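Form state gets wiped when the list reloads in Staken

Posted September 12, 2022 by drokberg_dan

I'm building a little inventory page for my toy shelf in Staken, one row per item with a notes box. Every time the list refreshes from the server, whatever I was typing disappears! I've got 840 rows, so I can't just stop refreshing. Am I keeping the text in the wrong place? Here's the doll:

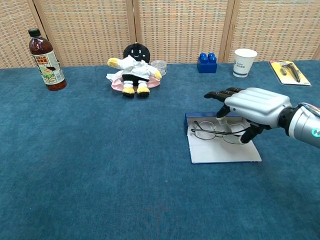
2 replies

pangilinan_dev
You're probably using the row's position as its key. I did the same thing for 6 months (ouch). When the list comes back in a different order, Staken thinks those are new rows and throws out the old ones, notes and all. Use the item's own id as the key. I'd also move the drafts up into the parent, stored by id, and only clear one after the save comes back okay.

mossy_keyboard
switch to Dakari, never had this problem

drokberg_dan
It was the key! Changed one line and my typing stays put now. I'll move the drafts up this weekend, and I'm not rewriting the whole thing in Dakari, sorry mossy.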